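Greststead Clinic – vaccine storage inspection
28 August 2019
Inspector: Annelies Van Acker

1. Refrigerator door seal: OK. No gaps or cracks.
2. Temperature log: FAIL. Two readings missing for July. Stijn Groen to check against the logger download.
3. Logger battery level: 67%. OK.
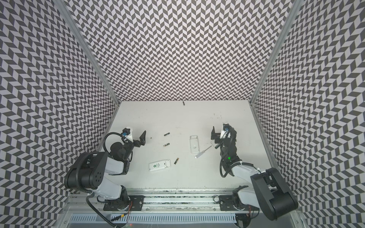

AAA batteries on a white tabletop.

4. Alarm test: OK. Sounded after 46 seconds.
5. Expiration dates: OK. Five vials due next month moved to the front shelf.
6. Plug guard: FAIL. Missing on the Trurel unit – order from Geerts.

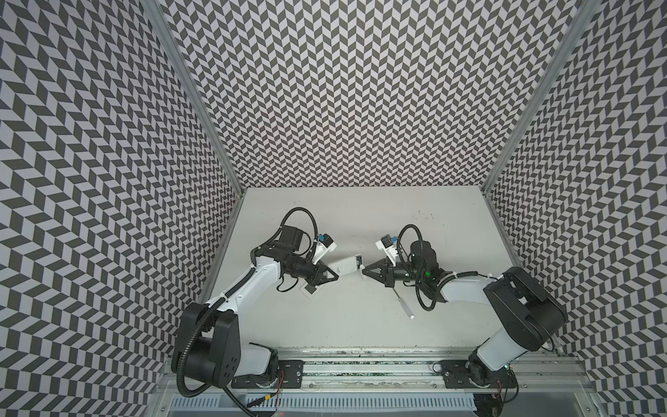

7. Backup cooler: OK. Ice packs frozen, lid latch tight.
8. Emergency transfer sheet: out of date. Still lists the old Somthorpe phone number.

Reinspect items 2, 6 and 8.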